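Pirkitz Home & Garden Help
Topic: Wallpaper

Hanging striped wallpaper in an old hallway, where do I start?

Pendadness
May 2020
I finally bought paper for our hallway and I'm so excited! It's striped, the pattern repeat is 30 cm, and the walls in this house are nowhere near straight. Do I start in the corner or by the door? And do I need to size the plaster first?

Brammont
Oh, you'll love this job! Don't trust the corner. Hang a plumb line one roll width out, minus a little, and line your first strip up with that -- stripes show every lean. Yes to sizing, it lets you slide the paper into place. Buy 2 extra rolls from the same batch, too. I ran short in November and the new batch was a shade greener, argh!

If you're still wavering about stripes, flowers over them are wonderfully forgiving. Violets on pale stripes, first photo: 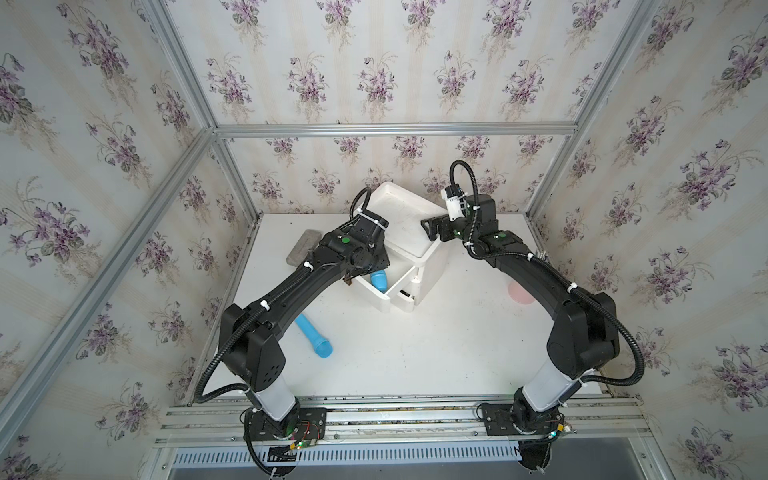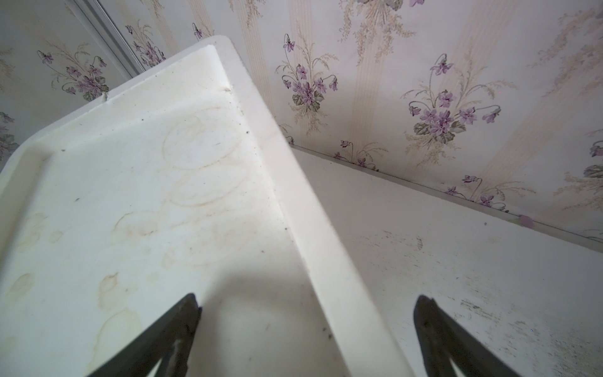

Farooqui
sizing depends on the plaster. Mine was painted so I just washed it and let it dry overnight, no trouble in 6 years. Agree on the plumb line, but do a fresh one after every corner.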